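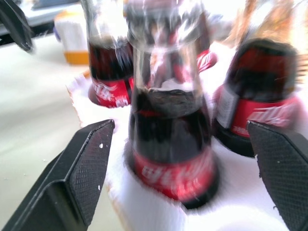

Yook Bottle Keeper review: does it really save the fizz?

Posted 29/06/2019

I have a drawer full of things that promised to keep fizzy drinks fizzy, and most of them were a waste of money. So when the Yook Bottle Keeper started turning up in every kitchen shop I walked past, my first thought was that it was another rubber bung with a nicer box. After 3 weeks with it I'd say I was half right.

What you get is a stopper with a lever on top and a small hand pump that fits over it. The idea is that you pump air into the space above the drink and the pressure holds the gas in. Yook's leaflet is very keen on this. I'm less sure. Air isn't the same thing as the gas in your drink, and a tight seal and a cold fridge do most of the work whatever you pump in on top.

I tried it on tonic, lemonade and cola, always with a second bottle beside it closed with the Posov stopper, a plain clamp type with no pump that I've had for years. After one night I couldn't tell them apart. After 2 nights the Yook bottle was perhaps a touch livelier, though my other half picked the Posov one when I poured them without saying which was which. By the fourth day both lemonades were flat and went down the sink.

The seal itself is good. I laid a bottle on its side in the fridge door and it didn't leak a drop. The lever is stiff at first but eases off, and it fits narrow glass necks better than the Ledex one I sent back in March, which popped off in the night and gave me a fright. It won't go on wide plastic bottles at all, and the box only says so in tiny print on the bottom.

Cleaning is a pain. The pump has a rubber ring inside that traps sticky drips and you need a cotton bud to get at it. Hand wash only, too.

If you drink one small glass of tonic a night and hate waste, it might suit you. Otherwise buy the Posov, or just buy smaller bottles – I still think that's the best answer to flat lemonade, and it takes up no room in the drawer.

Good: strong seal, fits narrow necks
Bad: pump does very little, fiddly to clean, no use on wide bottles
Score: 2 out of 5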